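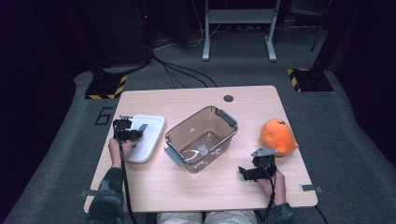
A clear storage container with its lid off, next to an orange plush toy.

Storing Soft Goods in Lidded Plastic Containers

Plastic containers protect soft toys, knit hats, spare pillow covers and similar items from dust and moths. They also hold moisture in. Most problems with stored fabric start with a damp item or a damp container, and both can be checked in a few minutes before the lid goes on.

Choosing the container

Tapered containers nest when empty and take up little shelf space. The taper costs volume at the bottom. Measure the inside of the base as well as the opening, and use the smaller figure when deciding what will fit. Straight-sided containers hold more but do not nest, so buy only as many as will stay full.

See-through plastic, clear or tinted, lets you check contents without opening anything. Tinted plastic does not replace a dark closet. Dyes still fade if the container sits in a sunny window.

Look at the base for a recycling mark. Polypropylene (number 5) flexes without cracking and tolerates warm wash water. Polystyrene (number 6) is clearer and stiffer but chips at the corners when dropped. Avoid soft vinyl boxes for long storage. The plasticizer can migrate into fabric and leave a tacky patch that does not wash out.

Cleaning before use

Wash container and lid in warm water with a small amount of dish soap. Rinse twice. Run a soft brush along the inside of the lid rim, where soap and lint collect. Dry with a towel, then leave both parts open to the air for 12 hours. Stand the lid on edge. A lid left flat on a table traps water under the rim.

If the container smells of its former contents, spread baking soda paste (3 parts baking soda, 1 part water) over the inside, leave it overnight and rinse. Onion and curry smells may need a second round. A container that still smells after two rounds should go to the garage for hardware.

Preparing soft toys

Read the sewn-in label first. Surface-wash-only toys get a damp cloth, a drop of mild detergent and a second cloth with plain water. Machine-washable toys go in a mesh bag on the gentle cycle, cold. Keep bright colors apart from pale ones. Orange and red plush can bleed in the first few washes.

To test for bleeding, press a wet white cloth on a hidden seam for one minute. If color transfers, wash the item alone.

Air dry. Stuffing dries more slowly than pile, and a toy that feels dry outside can be wet in the middle for two days. Squeeze it hard against a dry paper towel. Any cool or damp mark means more drying time. Turn the toy morning and evening so the filling does not settle on one side.

Packing

Put the heaviest item in first. Do not press plush down to make the lid close, as pile crushed for a whole season may not recover fully. Leave two finger widths below the rim.

For storage in a basement or over an outside wall, add one silica gel packet per container. Tape it to the inside of the lid, and do not use packets at all where small children can open the container. Color-changing gel beads can be dried in a low oven according to the maker's directions. Loose rice sheds starch and attracts insects.

Cedar blocks should not touch fabric or plastic. The oil stains the first and can cloud the second.

Labels

Write on painter's tape and stick it to the short side of the container. Tape on the lid is of no use once lids get swapped. List the contents and the month packed, for example "plush, October". Replace the tape yearly, before the adhesive hardens.

Stacking and checking

Stack no more than 3 high unless the lids have a raised rim that seats the container above. Full containers of fabric are light, but plastic lids sag over time in a warm attic, and a sagged lid no longer seals.

Open each container twice a year. Look for condensation on the underside of the lid, gray specks on pale fabric and a stale smell. If any is present, empty the container, dry everything for a full day and wash the plastic before repacking.

Removing sticker residue

Rub with cooking oil, wait 5 minutes, wipe, then wash with soap. Acetone dulls polystyrene on contact.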